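The Soap Shelf – a small gallery from the guest bathroom

Welcome, and thank you for stopping by this page, which has been sitting half finished on my computer since January and is finally going up today, 2/21/25, mostly to please my sister. She has been asking for it ever since she stayed with us over the holidays and spent a good part of her visit opening and sniffing everything in the guest bathroom cabinet.

For those who don't know me, my name is Juraj Bartoš, and I have been keeping soap since 2000. I say keeping and not collecting, because a collector would leave the wrappers on, and I have never managed that for longer than a week. I like soap that gets used. I like how a bar changes from one month to the next, how the sharp edges go first and then the name, until you are left with something like a pebble that you know by smell and by nothing else. My grandmother had a drawer of them between her sheets, and I suppose it started there (she would have been horrified that I let guests wash with the good ones!).

The shelf itself is a plain pine board that I put up over the towel rail, with a narrow lip along the front so nothing slides off. It holds 10 bars comfortably if you leave a little air between them, and air is what they want. The rest live in shoe boxes in the hall closet, 241 of them at last counting, and they come out in turns when there is a space. My wife calls this the waiting room, and she has asked me to mention that her winter boots used to live there.

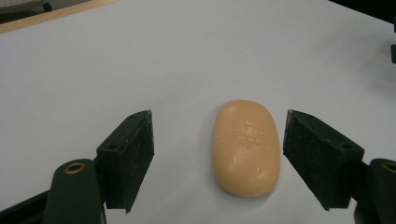
Peach and apricot shades have always been my weakness, and I could fill a page with them alone – the deep orange ones that smell like a fruit stand, the ones with a bit of honey in them, the ones that are nearly pink. The paler they are, the longer I seem to hang on to them. I'm fond of an oval as well, because it sits so nicely in the palm, and a bar with generous round corners never digs into your hand the way a new square one does. You can still find the stamp on the face of this one if you look a little above the middle, though it has gone so faint that I wouldn't try to read it to you. I used to be sorry when the lettering went. Now I think that is when a soap starts to look its best.

A few words on looking after them, as people do write and ask. Keep them out of the stream of the shower, even if that means reaching a little farther. Turn them over every day or so. I use slatted dishes from Porkeck, a little housewares store two streets over from us, and I have nine of those now, all bought one at a time on the excuse that the last one needed company. A folded washcloth under the bar will do for a weekend, but no longer, or you'll be peeling it off.

When a bar gets down to a sliver, I wet it and press it onto the back of the next one and leave the pair alone overnight. It works best when the two are the same color, or near enough. My sister likes to mix hers, and she has a green and white one at home that looks like a mint candy and smells like a barber shop.

I'll be adding to this page as the shelf changes over. The lavender ones are due out of the closet next, along with a big square olive oil bar that I have been saving for roughly two years and which my wife says is now older than the bath mat. If you have a favorite soap from your own house, especially an old-fashioned one, please write and tell me what it smells like.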